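# Utensil drawer clear-out, what do I keep?

**besson_kitchen**

Okay so I finally tipped the whole utensil drawer out on the kitchen table and it's worse than I thought. We eat out of that drawer every day and I had no idea how much junk was living in there. I want to get it down to what fits in one tray before my sister comes to stay in November.

The regular spoons are easy, they stay. My problem is everything else. I've got a spoon with a dark see-through bowl and a brown wood handle that I never cook with but can't seem to part with, and then the bamboo sticks, which get tangled up in everything and poke me when I reach in.

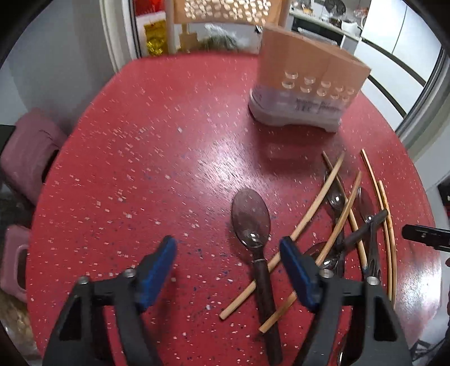 My rule so far is that if I haven't used it since last winter, it goes in the donate box. My husband says the rule is dumb and we should just buy a bigger tray (he would). What do you all do?

**Skomen**

Toss the sticks! They're cheap and you can buy a fresh pack when you need them. I had 700 skewers from a warehouse store once and I swear I was still finding them two moves later.

**colette_b**

I'm with your husband, sorry! A rule like that gets rid of the turkey baster and then it's the night before the holiday and you're at the store in your slippers. Keep the odd stuff, just not in the everyday drawer. I use a tall jar for anything long and thin, points down, and it sits way back on the counter.

Colette Barbier (yes, the one from the pantry thread)

**Skomen**

A jar on the counter is just a drawer you have to dust, Colette.

**colette_b**

Ha, mine gets wiped down when I do the stove. Takes two seconds!

**689miles**

Keep the wood-handled spoon. Wash it by hand though, I ruined a nice one in the dishwasher, the handle went gray and fuzzy. And wipe the drawer out before you put anything back, there's always crumbs in the corners.

**besson_kitchen**

Good call on the crumbs, it was disgusting in there. Okay, I'm going with the jar for the sticks, and the spoon stays. Still on the fence about a second can opener. It's stiff but it works?

**Skomen**

One can opener. Keep whichever one you reach for first.

**colette_b**

Two! Put the stiff one with the camping stuff.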